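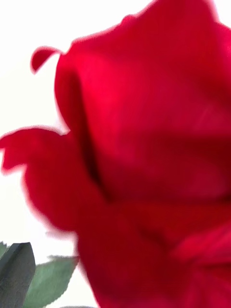 Household and Shop-Floor Chores: Progress Report to the Hevusik Fund
Mokwood Workshop, flower handling strand
24 October 2022
Prepared by Sawsan Jaber

Dear all,

Thank you for your patience with this report, which is a little later than I promised and, I'm afraid, a little longer as well. When you agreed to support us for another year you asked one plain question, and I have it pinned over my desk: can a machine do an ordinary chore yet, to a standard that a tired person at the end of a shift would accept? I will try to answer it as plainly as you asked it, though I may wander on the way.

Why flowers

You will remember that we spent the first part of the grant on folding and stacking. Those chores are well trodden by now, and the shop managers we spoke to at Fota kept steering us towards the fiddlier jobs that eat up a morning. Dressing a display was the one that came up most. Somebody has to take artificial stems out of a tray, sort them, fluff up the heads and stand them in the right order, and somebody has to do it all over again when the season changes. It is light work and quite pleasant for the first quarter of an hour. It is also hard for a machine, and we felt that made it a fair test.

So we set two arms over a white table and gave them red roses and pale blue ruffled flowers to handle. The chore as we have written it down has three parts: pick up one stem, lift it clear of the others, and hand it on or set it down without harm to the bloom.

What the wrist cameras give us

Each arm carries its own small camera, and a good deal of our summer went on learning how much we could ask of them. At a sensible distance they are a great help. Very close in, they lose the edges of things, and a petal that would be obvious to you or me becomes a wash of colour. Our software was quite sure of itself in these moments, which was the worrying part, and we had to teach it to doubt.

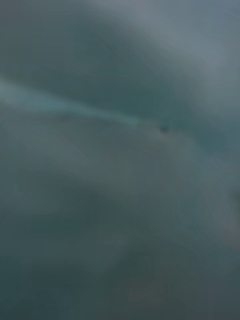
Wrist camera view: soft bands of teal and grey, with one small dark speck near the middle.

We now ask the arm to back off and look again whenever the picture carries too little detail to act upon. It sounds a small change, and it took nine weeks. It costs us time on each stem, but I would far sooner have a slow arm than one that closes its jaws on a guess. My colleagues at Grube, who lent us a good deal of their thinking on this, came to the same view from the other direction – they had started out very cautious and have been trying to speed up ever since.

Petals, stems and leaves

The stems themselves have been kinder to us than we expected. A rose on a short, firm stem is something a pair of jaws can manage well. The blue flowers are another matter. The heads are broad and ruffled, they hide the stem from above, and the outer petals come between the camera and whatever it is you would like to look at.
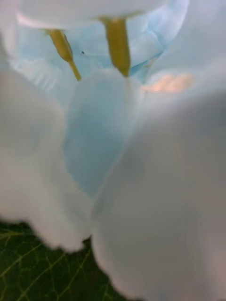 A person gets round this by feel, of course, sliding two fingers under the head and finding the stem without looking at all. We have nothing as good as that. What we do have is a habit of approaching from the side and low down, and that has done more for us than any of the cleverer ideas we tried in the spring.

Leaves are our untidiest problem. They catch on one another when stems are lying crossed, and the little sprigs can part company with the stem they belong to. A shop would want those gathered up and pushed back on, and we have not begun on that.
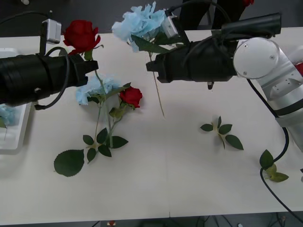

Both arms at the table, the left holding a red rose and the right a pale blue flower, with more stems and loose leaf sprigs on the tabletop.

Where we stand

In our last full trial we set the arms 50 stems. Nine of those needed a person to step in, nearly always because two stems had been lifted together. I was pleased with that, and then I watched one of the Fota staff do the same job while chatting over her shoulder, and was rather less pleased. She was far quicker, and her display looked nicer too.

My answer to your question, then, is that the picking up is nearly there, the sorting is fair when the stems are well spread out, and the arranging is still a long way off. I would not put this in a shop yet, and I wouldn't put it in anybody's home.

Money and next steps

Spending is on plan, apart from replacement jaw pads, where we have gone over a little. Before December we would like to do two things: run the trial again with the stems left in a proper tangle, and make a start on the loose leaves. If any of you would care to come to Mokwood and see the arms at work, you would be very welcome – do give me a few days' notice and I will make sure there is cake.

With warm thanks as ever,
Sawsan Jaber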